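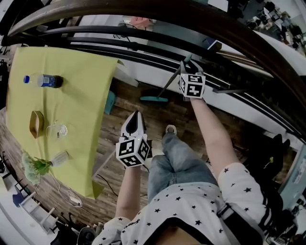 À mesa, toalha verde-amarelada e camisola às estrelas.

Kit de quiz Kullar – vale a pena para noites solidárias?

Resposta rápida: sim, com reservas. Resposta longa a seguir, escrita à pressa entre duas reuniões, desculpem.

Contexto. Organizo os serões de perguntas da nossa associação de bairro, dinheiro para as bolsas escolares. Até janeiro fazíamos tudo à mão: folhas fotocopiadas, um quadro branco, contas feitas em cima do joelho. Funcionava mal. Na última noite desse sistema demos o prémio à equipa errada e só demos por isso já com o presunto entregue. Comprámos o Kullar na semana seguinte.

O que vem na mala: blocos de respostas em papel autocopiativo, marcadores de mesa numerados, cronómetro de parede, um painel de pontuação que se monta em pé, canetas (más), um livro de perguntas e um código para a aplicação. A mala é boa. Fecho firme, pega larga, cabe na bagageira sem rebater bancos.

Blocos de respostas. O melhor do kit, de longe. A equipa entrega o original e fica com a cópia, acabaram-se as discussões do género "mas nós escrevemos Bucareste". Letra pequena percebe-se. Letra de médico, nem por isso. Recargas vendidas à parte e caras para o que são. O Anas Soliman, que costuma corrigir comigo, já anda a ver se uma gráfica faz igual.

Cronómetro. Vê-se do fundo da sala. O apito final é horrível, estridente, e não dá para baixar. Só ligado ou desligado. Desligámos ao fim da primeira ronda e ninguém teve saudades. Pilhas não incluídas, claro.

Painel de pontuação. Aqui é que a coisa fraqueja. Os pés são leves demais, qualquer corrente de ar da porta da cozinha e lá vai ele. Prendemos com fita. Os algarismos trocam-se depressa e lêem-se bem, mas só há espaço para dois por equipa e nas noites compridas passamos dos 99. Erro básico num produto feito para isto.

Livro de perguntas. Fraquinho. Traduzido, nota-se logo. Perguntas sobre críquete. Perguntas sobre séries que cá nunca passaram. Uma delas com a resposta errada, sobre o rio mais comprido da Península. Aproveitei a ronda de música e a de culinária, o resto escrevi eu. Quem não tem tempo para escrever perguntas vai ficar desiludido com esta parte.

Aplicação. Soma, ordena, desempata. Sem rede também soma, o que na cave do Centro Delacroix é essencial. A exportação para folha de cálculo baralhou os acentos todos e tive de corrigir os nomes das equipas um a um. Escrevi ao apoio, responderam no dia seguinte, educados, sem solução. "Numa próxima versão." Veremos.

Montagem: 5 minutos se já se conhece, bastante mais na estreia porque as instruções do painel têm os desenhos trocados. O pé esquerdo é o direito. Fica o aviso.

Como correu na prática. Sala cheia, 80 pessoas, caldo verde ao intervalo. A Maëlle Nguyen apresentou e ia lendo as classificações directamente do telemóvel, sem paragens. Acabámos antes da meia-noite pela primeira vez. Entre entradas, rifas e bar juntámos 2896 euros, o nosso melhor resultado. Não digo que foi do kit, a cozinha ajudou muito e o leilão do cabaz tambem. Mas a noite andou mais depressa e as pessoas ficaram mais tempo no bar em vez de ficarem à espera de contas.

Comparação com o Takow, que nos emprestaram uma vez da paróquia ao lado: o Takow tem botões de campainha, divertido com miúdos, caótico com adultos. Barulho constante. O painel dele é mais pesado e não cai. Não tem papel autocopiativo, tudo digital, e metade das nossas mesas prefere caneta. Há ainda o Pukach, mais barato, mas esse nunca experimentei, não opino.

A favor: blocos, mala, soma automática, visibilidade do cronómetro.

Contra: painel instável, apito, canetas que secam, livro de perguntas, preço das recargas.

Para quem serve – associações, escolas, bombeiros, quem faz mais de 2 noites por ano. Para uma festa única peçam emprestado, ou fotocópias e paciência. Se a sala tiver mesas compridas em vez de redondas, peçam marcadores extra logo na encomenda, os que vem no kit ficam curtos e os portes à parte doem.

Voltava a comprar? Voltava. Levava era fita-cola larga e canetas de casa.

Nota: quatro em cinco. Se arranjarem os pés do painel, subo. Quem já tiver a versão nova da aplicação que deixe nos comentários se os acentos saem bem.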